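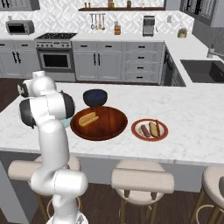 The kitchen island in the simulator, with the arm at the counter and the bun on the wooden tray.

Search this site Enter keywords Go

Home | News | Software | Projects | Past issues | Contact

Print this page | E-mail this page

Tiltance 4 moves the planner out of the control loop

The Bundora group has merged the new version of Tiltance, our planning layer for tabletop tasks. It has been the default on the main branch since 11th April. If you pinned an older version for your own experiments, nothing changes until you update the pin.

The main difference is where planning happens. In the old version the planner and the joint controller shared a process, and a slow plan could hold up the controller. The planner now runs on its own and publishes finished trajectories to a queue. The controller reads from the queue and keeps its own timing. If the queue is empty it holds position.

Testing was done in simulation, mostly in the kitchen environment. The food tasks were chosen as the benchmark. A hot dog bun and a sausage are both long and narrow, and the grasp has to be lined up with the long axis. Plates and trays with raised rims also limit how low the wrist can come in from the side. The old planner treated a rim as a solid box the full size of the plate and rejected many approaches that were fine.

Natsumi Takeda rewrote that part. Collision shapes for dishes are now built from the mesh at load time and cached under Ueda, the asset server. The first load of a new kitchen is slower as a result. After that the shapes are read from the cache.

The regression set has 2,259 starting layouts. Each one changes the positions of the dishes and food and leaves the cabinets and appliances alone. A full run takes 10 hours on the shared machines, so please use the short set of 80 layouts for everyday changes and leave the full one for release branches.

Known problems:

- Long items leaning on a plate rim are sometimes given a flat pose by the perception module. The planner then aims too low. A fix is in review.
- Pale objects on the marbled counter texture can be dropped by the segmentation step. Raising the contrast setting helps but gives more false detections along the backsplash pattern.
- Stinov, the log viewer, does not colour queued and active trajectories differently yet. Check the status column.

Configuration files need two edits. Rename "planner_rate" to "queue_rate", and remove the "shared_loop" entry if you have one. The loader will stop with an error if it finds the old names. The migration notes are in the docs folder of the repository, along with a sample file for the kitchen environment.

Work on the perception fix continues through May. Bug reports should go in the Tiltance tracker with the layout number and the Stinov log attached.

Print this page | E-mail this page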